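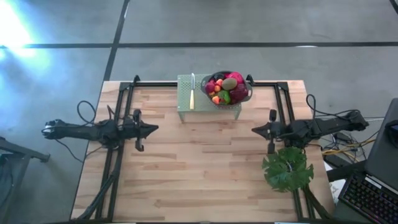 Ritu Rathore

Last updated: 13 January 2023

I've been building a two-armed table at the Trevwood shared workshop since May, and the same questions keep arriving by email and over people's shoulders, so I have gathered my answers on one page. I do go on a bit, I'm afraid. Do skip about.

Why two arms? Wouldn't one be easier?

Oh, much easier, and if this is your first go please build one and enjoy it. I wanted two so that one could steady a bowl while the other filled it, the way you would at home, and I had no idea how much extra work that would make. Everything doubles, and then there's the whole matter of the arms getting into each other's way. Mine face each other across the table, which leaves a good open stretch in the middle where either can reach. I tried them side by side first and they spent most of an evening knocking elbows.

What is the table made of?

Butcher block, fixed up with black metal rails down the sides and along the back. The top is 1262 mm on its longer side. I'd been all set to use a thin sheet of board left over from somebody's shelving, and Hemant Maurya very kindly let me clamp an arm to a bit of it so I could watch the whole thing wobble. Go heavy. The rails were the best decision I made, as I can slide a mount along and tighten it up again without drilling yet another hole in a nice piece of wood.

How much did it cost?

Roughly £902 for the table, the rails, the mounts and all the odds and ends, leaving out the arms themselves. I bought those second-hand as a pair and the price was a matter of luck and a long drive, so it wouldn't help you to know it. Fixings crept up on me more than anything else. I must have ordered from Semwal half a dozen times, each time quite sure it was the last.

What software are you running?

Proler for moving the arms and Zeltaso for keeping the recordings in some kind of order. I got on with Proler quickly, though the manual assumes you know what a joint limit is and I had to go and ask. Set your joint limits before anything else! Set them tighter than you think you need, run everything slowly for a week, and then loosen them a little at a time.

How do you manage the cables?

Not as well as I'd like. Each arm needs a generous loop of slack above it, or it tugs at full stretch and you get faults that look exactly like a software problem (I lost two whole weekends to that). Madhu Shukla suggested tying the cable at the outer joint only and letting the rest hang free, and that has been the best arrangement so far. The runs across the floor are next on my list. 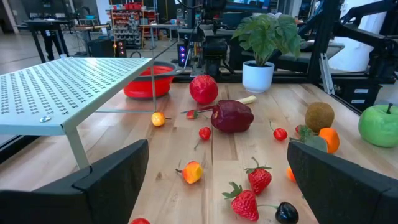
What do you practise with?

Picking things up is the part I like best, and it's where I've learned the most about how clumsy a perfectly good gripper can be. For a long time I used wooden blocks, and I grew rather proud of myself, and then Ciarán Ní Chonaill asked whether it could manage anything that wasn't a cube. So it's pretend fruit and veg now – a big glossy apple is a lovely easy start if you approach it squarely, the kiwi asks a bit more of you, and the cherries with their stems are the ones I'd leave until last. A pepper lying on its side is a good middle step, with a different width depending on which way you come at it. I scatter the lot afresh each time so that I don't end up tuning everything to one layout.

Do you need the raised shelf?

No, but I'd recommend having something at a second height. Everything I'd written worked beautifully at table level and fell to bits the first time I asked for a bowl to go up on a stand. The arms would come in too low and catch the front edge. I now teach a separate waypoint well above the shelf and come down from there, which is slow and a bit stately, but I don't mind that.

Is it safe to have in a shared space?

With some care, yes. There's a stop button within reach of wherever I'm standing, the arms are never left powered when I go for tea, and knives only come into it with the speed turned right down and hands well off the table. Ratree Kaewmanee wrote up a short set of rules for us after seeing me lean across to rescue a strawberry, and quite right too. Ask your own workshop what they'd want before you bring anything in.

Can I come and see it?

Please do! Drop me a line first so I can check it's in one piece. I'm happy to let people drive it for a while, children included if they come with a grown-up, and if you have a spare length of rail you'd like to be rid of, bring that too.

This site uses cookies to remember your preferences. By continuing to browse you agree to our use of cookies.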